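Dubbing Your Demo to Cassette at Home

A short run of tapes can be made with one good source, one decent deck and a few free evenings. These are the steps we use for Triltarholm releases. The last one was the Skomdale demo, 24 copies, all recorded in real time.

What you need

A cassette deck with manual recording level. Decks with automatic level will work but quiet intros come out noisy.
A computer or player with a line output.
An RCA cable that fits both.
Blank tapes, Type I, cut to the length of your longer side plus a minute.
Isopropyl alcohol and cotton swabs.

Preparing the files

Ask for a separate master for tape if the person who mixed the record will make one. If not, take the unlimited mix and lower it until the peaks have some room. Very loud sibilants distort on cheap tape, so run a de-esser on the vocals before anything else. Low end below 40 Hz can go.

Put the songs in order and split them into sides. The Skomdale demo ran 18 minutes a side, and we put the shorter side second so that the blank stretch falls at the end. Export each side as one long file with 2 seconds of silence between songs. Don't leave the gaps to the player.

Setting the level

Clean the heads, the capstan and the pinch roller. Let them dry. Load a spare blank and wind past the leader, or the first note will be missing.

Play the loudest part of the side and raise the record level until the meters touch +3 on the drums. Record a minute, rewind and listen on headphones. If the cymbals sound like paper, back off a little and try again. Write the setting down and leave the knob alone for the whole run.

Noise reduction stays off. Most people will play the tape on a deck that doesn't have it.

Recording

Press record and pause, release pause, then start the file. Turn off notifications on the computer first. Check the first and last song of every copy before you label it.
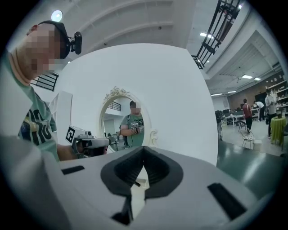 Vlastimil Slanina wrote in to say that he fast-forwards and rewinds each blank once before recording, and that he has had far fewer dropouts on the Praltus tapes since he started doing it. He also says to let the deck warm up for a quarter of an hour.

Labels and inserts

Print the J-card on 160 gsm paper and score the folds with a dull knife before bending. Stickers should be flat to the edge, with no bubbles. Break off the tabs when the copy has been checked.

Store the master files and the level note together. You will want both for a second run.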